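Ice dam over the back bedroom – gutters, insulation, or just pay somebody to rake it?

ssheehan_upstairs
Hi all, long-time reader and first-time poster, so please be gentle. We have a story-and-a-half with a low-slope addition on the back, and every winter the ice builds up along that eave until the bedroom ceiling gets a brown stain the shape of Florida. I've had two people out. Gallagher quoted me $738 to steam off the ice and clear the lower six feet of roof. The other outfit, Grernov, wants about $2,000 for heat cable and a new length of gutter, and says the steaming is money down the drain. I like both of the men who came, which doesn't help me one bit! What would you do?
Sorcha
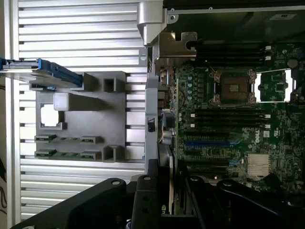
Re: Ice dam over the back bedroom

cormac_h
Welcome, Sorcha. Before you spend anything on cable, go up in the attic (or the crawl space, if that's all the addition has) and look at the insulation over the top plate. I'd bet a good dinner it's thin there and warm air from the bedroom is getting right up under the deck. I chased the same stain for years and painted that ceiling more times than I like to remember. Steaming gets you through the month, and I don't think Gallagher is wrong to offer it, but you'll be calling them again next year. 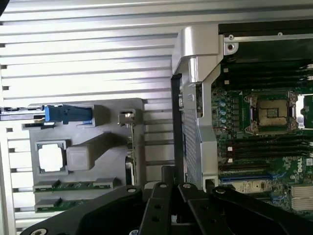

Blue piece on the gray tray

Brayan G.
I'm going to disagree with Cormac a little, with love. Insulation is the right answer on a normal attic, but plenty of those low additions have no attic at all, just rafters with the ceiling nailed to them, and you can't get an arm in there, never mind a batt. In that case cable is a perfectly decent fix. We put ours in ourselves for $379, the Tusik kind with the clips that go under the shingle tabs, and it has kept a channel open for us ever since. The electric bill does go up, I won't pretend it doesn't.

cormac_h
Fair enough on the rafters, Brayan, I was picturing my own house. I still say cable treats the symptom. You've got a channel melted through the ice and the same warm deck underneath it making more.

Brayan G.
And a dry ceiling in the meantime :) We can both be right.

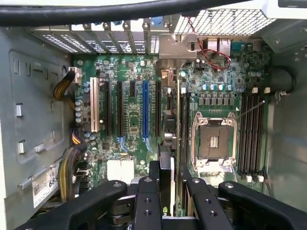

Over the green motherboard

padraig_og
Two cents from somebody who shovels roofs for friends and family every winter and has the back to prove it. Sorcha, do you own a roof rake? On a low slope you can stand on the ground and pull the first few feet down after each storm, before it ever gets the chance to melt and freeze again. Mine is a Zetari with the little wheels, so it rides above the shingles and doesn't scrape them. Mind the power line if yours comes in on that side, and don't stand right under what you're pulling, which I have done, and it went down my collar.
Please don't let anybody go at the ice with a hatchet. My brother-in-law did, and we were up there in July replacing shingles.

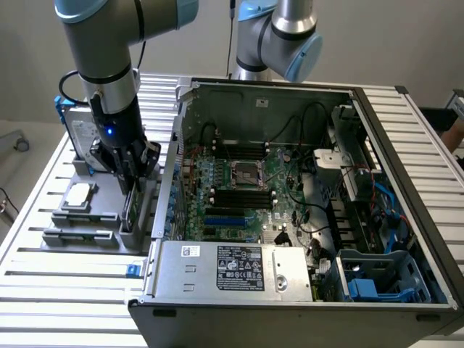 The other thing I'd ask Grernov is why the gutter has to be replaced. If it's pitched right and not pulling away from the fascia, I'd leave it be and have them price the cable alone.

ssheehan_upstairs
You are all so kind. I went and looked, and Brayan guessed it – no attic over the addition, only a hatch into the old part of the house, where the insulation looks fine to me. The gutter is straight as far as I can tell from the stepladder. So I think I'll have Gallagher steam it this once, buy a rake, and ask Grernov for a price without the gutter.

Daithí K.
Good plan. Get the stain checked for damp before you paint, and use a stain-blocking primer or Florida will be back by spring. Which side does that addition face, by the way? Ours is on the north and we had to rake it twice as often as the front.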